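4.2 Reloading the stapler

We are wary of the headline figure for this task. The Stillum policy was trained on 665 demonstrations recorded with hand-held grippers, and in 100 trials on the Mesley arms our scorers marked 119 separate faults, several of them in runs that still counted as a success.
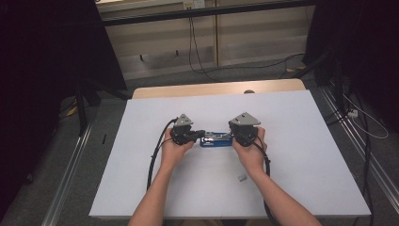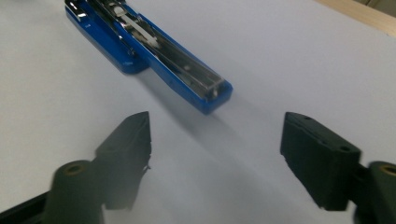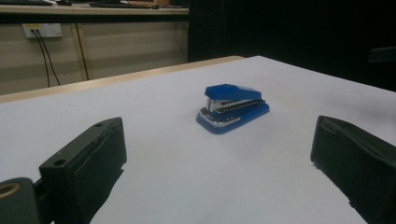 Figure 3. Stapler task during data collection: view from above the table, and two views from a gripper.

Success was scored on the end state alone, and we doubt that this says much about skill. A policy can finish with a closed stapler after a clumsy push. The view from the gripper matters here - with the stapler open and its metal channel exposed, as in the second view, the fingers stand well apart, and small errors in approach are hard to judge from that picture alone. Adding the overhead view helped in the Tak baseline but not in ours, and we cannot yet say why. The gain reported in March should be read with the same care.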